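Bench notebook, Finby student build, 14th March

Ran the tidy-up task again. The Turnell kids say the new policy does 70 per cent. I'll believe that when somebody else resets the table. Trained on 991 demos, most of them from February and most by the same two drivers, so I suspect it has learned their habits and not much else. Yellow cup, green bowl, purple cloth, white bin, as per the Kundedcombe rules.
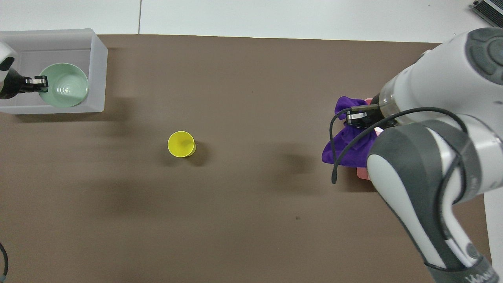
Agbeko: you're scoring it too hard, the rules only ask where things end up, nothing about how tidy they look.

Fair, but the rules also say 14 starting layouts and we've tried 2. Cup tipped over on the bowl still gets full marks under that reading. I wouldn't give it any.

1. Cup and bowl share the bin, cloth in the pink tray. Want the gripper clear of the rim before we call it done. 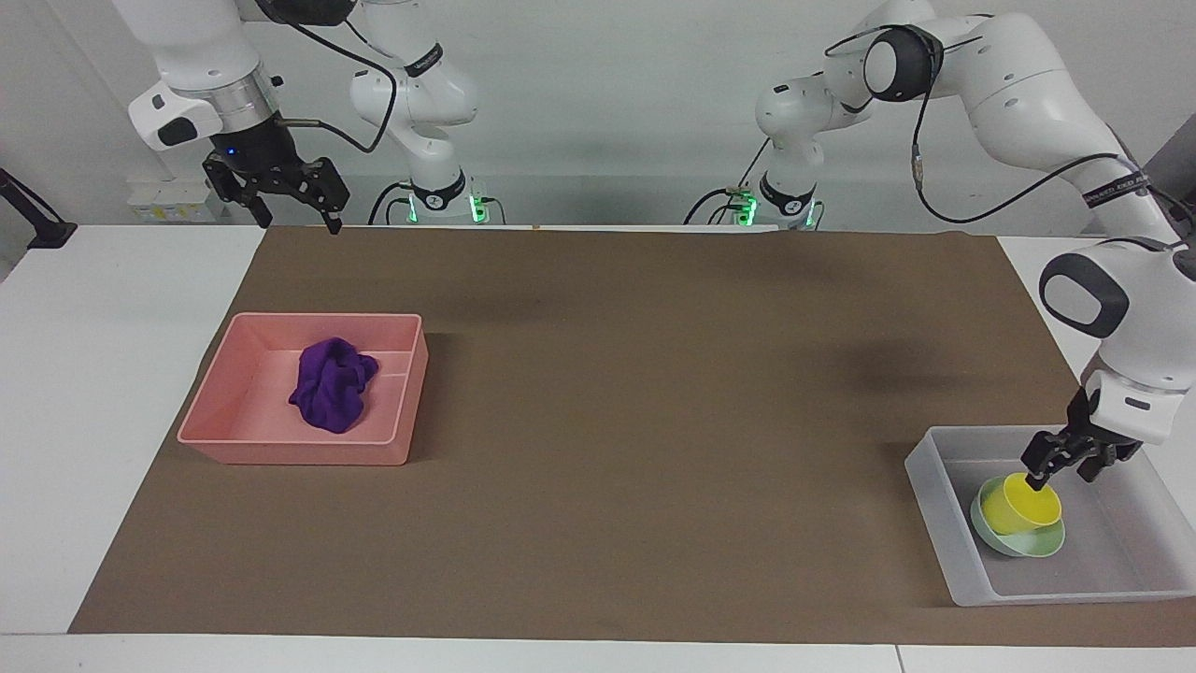

2. Redo with the layouts drawn from a hat. No picking.

Contact the Finby workshop | Back to top
This site uses cookies. Accept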